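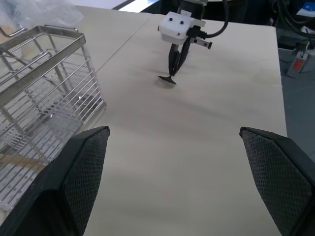
Notebook, September, getting on for evening

Wanted to get this down while I still have it straight in my head, as the trail camera business has eaten most of my afternoon and I know I'll be asked about it before the season opens.

We pulled the cards from the Lotura tract this morning. All 13 cameras were where we left them, which after last year felt like a small gift. The two on the creek crossing had been turned a little on their straps (raccoons, I'd guess, or a deer having a good rub) and the one by the old logging deck had a wasp nest started under the lid. I knocked it down with a long stick and stood well back, and if anybody goes out there before I do, please open that lid slowly all the same.

Eleven of the cards read fine. I'm writing that as a word so it doesn't get mixed up with camera 11, which is one of the two that didn't read. The other is camera 4. Both of them gave the same error in the reader and both of them gave it again after I cleaned the contacts. I've put them in the envelope taped inside the back cover of this book. Please don't format them! There may still be something we can get off them, and camera 4 looks straight down the best white oak ridge on the whole property.

Spent the middle of the day sorting in Ident. I do like it better than the old spreadsheet, I'll admit that now after all my grumbling in the spring. It groups a burst of frames into one visit, so a doe who stands and chews for ten minutes is one line and I don't have to scroll through her lunch. Where it still falls down is spike bucks at night. With the flash bouncing off the eyes it wants to call nearly every one of them a doe, and I had to go back through the whole after-dark folder by hand. If you're sorting, turn the night filter off first and go through those yourself. It takes longer, but I wouldn't trust the buck to doe ratio otherwise.

After clearing out the squirrels, the turkeys and one very confident gray fox, I had 135 deer visits for the period. Visits, mind you, which is a different thing from deer. I said that in my notes last fall and it still got repeated to the landowner as a head count, and I had an awkward phone call out of it. I can tell 17 bucks apart by their antlers with a clear conscience. There are a couple more that might be new animals or might be the same fellow from a bad angle, and I've left those in the unsure folder for a second pair of eyes.

Fawns look decent. Plenty of does on the Galang side had one at heel and some had two, and they've filled out nicely on the acorns and whatever is left of the clover. The south food plot is a sadder story. It went in late, we had that long dry spell, and I think what came up was eaten down as fast as it grew. The exclusion cage there has green well up the wire on the inside and next to nothing outside it, so the seed was good. I'd like to try a bigger plot next year, or else leave that corner alone and put the money into the ridge.

Gosen: I drove over after lunch to look at the gate and the check station shed. The gate chain is new and the combination is the same as before. The shed needs sweeping out and the scale wants checking against the known weight before we use it on anything. Last season it was reading light at the low end and we had to go back and put a note against all the early yearlings. I'd much rather do it up front this time. The jawbone puller and the aging boards are in the gray tote, top shelf. The tooth wear chart has gone missing again. I have a spare at home and will bring it, along with a clipboard that closes properly.

Things still hanging, in no special order:

Fresh lithium batteries for the creek cameras, they were down to one bar.
Swap cards at Galang, which I haven't touched yet.
Try the two bad cards in the other reader, the slow one.
Print more harvest data sheets – the version with the space for beam circumference, please.
Ask about a second cooler.
Trim the honeysuckle in front of camera 9 – I have a great many pictures of honeysuckle.

One more thought before I lock up. The big eight point from last fall, the one with the split brow tine, hasn't shown on any card I could read. He always did favor the oak ridge, so he may be sitting on camera 4's card waiting for us. I'll try it in the slow reader first thing tomorrow.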